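Subject: Re: [cell-upkeep] Gripper creep on two-arm washing-up cell
List: cell-upkeep
Sent: Sunday, 16:40

> We have the same two-arm arrangement as Prenent, working at a kitchen
> counter. After a long session the right gripper no longer closes where
> it did in the morning. The plate sits a little crooked between the
> fingers and the left arm ends up taking most of the load. Re-zeroing
> fixes it until the next day. Before I strip the wrist: has anyone
> traced this to the cable? And how are you all routing cables at the
> elbow? The Gromel notes only show a single arm on a bench.

Yes, ours did this from the first month. There were two separate faults and it took a while to see that, as curing either one made the trouble smaller without removing it.

The first was the finger screws. The black fingers on our arms are held by a clamp that relaxes under repeated side load. Lifting a plate by opposite edges is exactly that load. The fingers were moving in the clamp by a fraction of a millimetre over a session, always outwards. Re-zeroing hides it because the zero is taken with the fingers closed on each other, so the offset is absorbed and you start again from a worse position. Put a scribe line across finger and clamp before the next run. If the line has stepped by the evening, leave the wrist alone.

We now degrease the clamp faces, fit new screws, run the arm for 100 closing cycles with nothing held, then tighten again. The second tightening matters more than the first. Do both arms on the same day, even if only one shows the step.

The second fault was the cable, as you suspect. Ours had been tied too close to the joint cap at the elbow. With the arm folded in, the cable went tight before the joint reached its limit and pulled on the wrist connector. There was no fault code. The position reading simply jumped now and then, and the gripper controller corrected for a movement that had not taken place.

The layout after rerouting is this, with both arms holding a plate over the worktop: 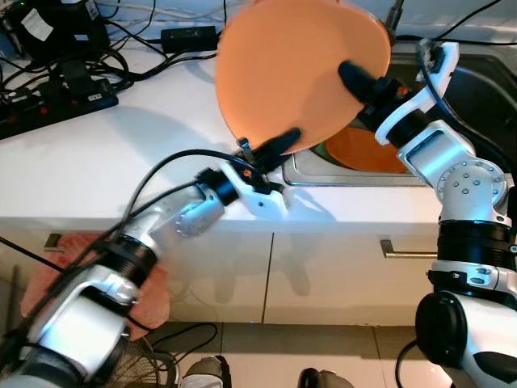
Prenent cell, plate hold over the counter, cables rerouted.

The left cable has a free loop over the top of the arm, up to the gripper. The right one goes along the back of the arm. We tried matching them and gave it up, as the right arm has to work beside the sink and a loop on that side catches when the arm reaches across. Keep the loop on the side with the space.

To set the loop length, power the arm down, support it by hand and fold it as far as it will go. Feed cable through until there is no tension at the wrist connector, then add two fingers' width and tie off on the straight section, never on the cap or the black joint band. Unfold fully and check that the slack does not drop below the forearm. Use wide hook-and-loop ties. Narrow nylon ones mark the jacket, and on one of ours the screen had started to break under the tie.

Other points, in no particular order:

Check the bolts round the joint caps while you are there. Ours were all sound except on the left elbow, where one turned with finger pressure. No thread lock from the factory, as far as I could tell. We use the medium grade from Fukuda. The high-strength grade means heat to get it out again, and I would not put heat near those seals.

The supplies and the power strip are on the counter at the left, at the other end from the sink. It is the right end to have them at, but the wiring there has grown untidy and I would not copy it. A wall rail is on order from Londico – until it is up, the rule is that no wet item is handed over to the left of the cabinet seam, and the strip is switched off before anyone wipes down.

Finger pads: replace them on hours, whatever they look like. Ours go glazed well before they look worn, and a glazed pad on a matte plate will hold in a dry test and let go with washing-up liquid on it. We change at 16 hours of contact time. That may be early for you if you are not using detergent.

Grip force: leave it at 100 in the settings page until the mechanical side is cured. I raised ours to stop the plate tilting, and all it did was bring the finger slip on faster.

After all this, redo the zero with the supplied gauge block between the fingers, not finger to finger. Then run the plate lift more than 16 times before trusting it, and look at the scribe lines again at the end.

One thing I have not settled. The left arm still shows a small shake at the end of a fast move, visible mainly at the forearm. It was there before the reroute and I do not think the cable is involved. Slowing the last part of the move hides it. If your cell does the same, please post the joint temperatures from before and after a session, and say which firmware the shoulder units are on. Ours have not been updated since December.

Prenent cell upkeep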